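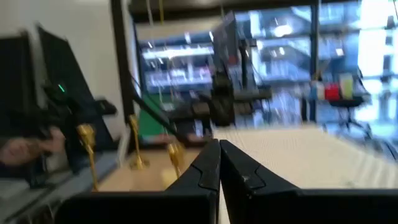

Sensory grounding is the name for a loose family of exercises that use sight, touch, sound, smell or taste to bring a person's attention back to wherever they happen to be. It's used for anxiety, for panic, for flashbacks and sometimes for pain, and I've been teaching it long enough that I forget it has a name at all. The material can be very dull. Two table surfaces side by side will do, a pale off-white one with a texture like a fine grid or mat and a light beige one the color of wood, part of it lit and part of it in shadow. You look at where the light stops, you look at the texture, and you tell yourself in plain words what's there. When your mind wanders off (it will!) you come back to the tabletop.

11 shares · 6 comments

Name and related terms

People say "grounding," "sensory grounding," "anchoring" or "orienting," and depending on who trained them they may mean slightly different things. In this article I'm sticking with sensory grounding. Orienting usually means looking around the room and taking in where the doors and windows are. Anchoring is more often one single thing you return to, like the feel of your feet in your shoes. There's also an unrelated practice called grounding or earthing, which involves walking barefoot outdoors and comes with claims about electricity. I get mail about that one pretty often, and it isn't covered here.

It overlaps with mindfulness meditation, and plenty of teachers treat it as the front porch of the same house. The difference I care about is direction. A lot of mindfulness practice invites you to notice thoughts and feelings inside you, and when somebody is very distressed, looking inward can make things louder. Sensory grounding mostly points you outward, at the mug or the traffic noise.

How it's done

The version I learned came from Elvira Cáceres, who ran the evening class where I started out, and hers was about as plain as they get. Sit or stand however you like, keep your eyes open, and pick something you can see without turning your head. Describe it silently, starting with color and then moving on to edges and surface. After that, find something you can touch and do the same. Then a sound. If there's a smell, great, use it, and if there isn't, skip it.

Many handouts turn this into a countdown, with a set number of things to find for each sense. Some people love the structure and say the numbers give them something to hold on to. Others get halfway through, lose their place and feel like they've flunked a test. I let people choose. Widad Sabbagh, who I co-taught with for a while, used the alphabet instead and had her group hunt for objects letter by letter, and that went down very well with teenagers.

Common variations:

Temperature. Holding a cool glass, or running your wrists under the faucet.
Texture. A key, a sleeve, the weave of a chair seat. I carry a smooth stone from a beach and have worn a hole in two coat pockets with it.
Movement. Pressing your feet into the floor, or pushing your palms together and letting go.
Naming. Saying out loud where you are and what day it is, which feels silly for a moment and then usually doesn't.
Taste. Sour candy and strong mint are the favorites.

Most people take a few minutes over it. You can stretch it out, but I don't think longer is better, and if you're bored you're allowed to stop.

Why it might help

The usual explanation is about attention. Describing a surface in detail takes some mental room, and whatever room it takes isn't available for the worry. A second explanation, the one you'll hear more from trauma therapists, is that present-day sensory information helps a person tell the difference between remembering something and being in it. You'll also run into a lot of confident talk about the vagus nerve. I used to repeat that talk myself, and I've stopped, mainly because I couldn't explain it when a student pushed me on it.

As for research, sensory grounding is hard to study alone. It tends to show up as one small piece of a bigger treatment package, so if people in the package get better you can't say how much of that came from the stone in the pocket. The small studies that do look at it separately often measure how people feel right afterward. That's fair enough, given that right afterward is when it's supposed to work, but it leaves the longer view pretty open. I'd call it low-cost, easy to try and not well proven.

Use with pain

Pain is where I've changed my mind the most. I used to tell people with chronic pain to ground in whatever sense was farthest from the sore place, so a person with a bad back would listen to music and leave touch alone. Deisy Taipe, a physical therapist I trade notes with, does it differently. She has people find a part of the body that feels neutral (an earlobe, the tip of the nose) and rest their attention there. I've tried it on my own bad hip and it's more restful than I expected — the hip still hurts, but it isn't the only thing in the room. Neither approach replaces medication or any other treatment, and nobody should cut back on a prescription because a breathing class went well. Talk to whoever prescribes it first.

Limits and cautions

Grounding isn't neutral for everyone. A particular smell or a certain kind of cold can be tied up with a bad memory, and then the exercise sends the person exactly where they didn't want to go. Ask before you hand somebody a scented anything. Ice gets recommended a lot, and it should be kept brief and off numb skin.

It can also turn into a way of dodging. If you ground yourself every time a hard feeling comes near, you may never get to deal with the feeling. Therapists argue over where that line sits, and my own view is that it depends on the week. And if someone is in danger or thinking about hurting themselves, they need a person, right away, and a tabletop won't do.

Learning it

You really don't need to buy anything. Practice when you're calm, at the bus stop or waiting for the kettle, so that it's familiar when you're not. A friend or a therapist can talk you through it the first few times, and some people record the prompts in their own voice and play them back, which I'd recommend even if you can't stand how you sound.

900 views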